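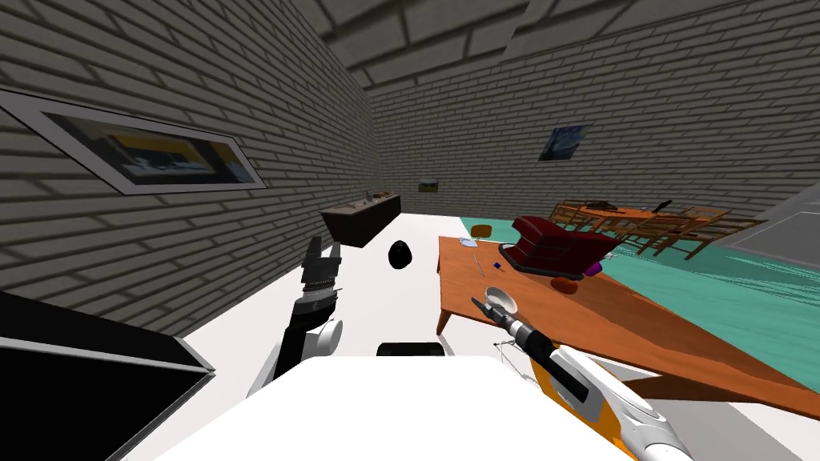

Drolel Subsea – Inspection and Intervention Group

Thread on how we changed the way we plan flowline inspection at the Turunen field. Mostly for people who write campaign scopes.

Turunen is a tieback: 2 production flowlines, one water injection line, one control umbilical, all running to the Finstead host. Until last season the whole lot was surveyed in a single campaign every summer.

The single campaign made sense when we chartered one vessel for the full weather window. It stopped making sense when the vessel became shared with the Ulow decommissioning work and our slot got cut into pieces.

First thing we did was split the scope by failure mode. Free spans and scour went in one group. Cathodic protection went in another. Leak checks at connectors and valves are a third group and follow their own schedule.

Spans move with the seabed. At Turunen the sand is mobile at the north end and hardly moves south of the crossing, so surveying both ends at the same interval was giving us very good data on pipe that was not doing anything.

CP is slower. Anode depletion at this field has tracked close to the design curve. We now stab 16 fixed locations per line and compare each with its own previous reading. Field gradient between stabs is still recorded when the vehicle is passing anyway.

Fixed locations matter more than the number of them. The old reports listed readings by kilometer post, and the kilometer posts shifted whenever the as-laid route was reprocessed. Half of the trend plots were comparing different anodes.

Beatrice Kombo rebuilt the location list from the original lay records and tied every stab point to a field joint number. Field joints don't move in the database. If your operator still reports by KP alone, ask for the joint number as a second column.

On tooling: work-class vehicle for the stabs and connector checks, smaller survey vehicle for the span work. Both are rated to 3,000 meters, far beyond what we need here, but that is what was on the vessel.

The survey vehicle flies faster and gives a cleaner multibeam set. It does not carry a manipulator worth using, so any debris found on the span run gets logged and left for the second vehicle. Write that into the procedure or the crew will argue about it at 4 in the morning.

Calibration. Contact probes are checked before and after each dive against a reference cell in a bucket of seawater. If the post-dive check is out of tolerance, the dive's readings are flagged and repeated. We had 2 repeats this campaign, both from the same probe, now retired.

Reporting changed too. Each group gets its own short report, with anomalies listed first and the event log as an appendix. Integrity engineers at Finstead read the first page and the anomaly sheets. They told us so, so we wrote for that.

Still open: the umbilical. It is buried for most of its length and the pipe tracker loses it near the rock berm. Depth of cover there is interpolated, and the report now says interpolated on the chart – previously it was a solid line.

Also open: whether the south end can skip a season altogether. The risk assessment goes back for review in December. I would want one more multibeam pass over the crossing before agreeing to it.

Template for the stab location list is with the document controller. Use the revision with the joint number column, older ones are still floating around on the vessel drive.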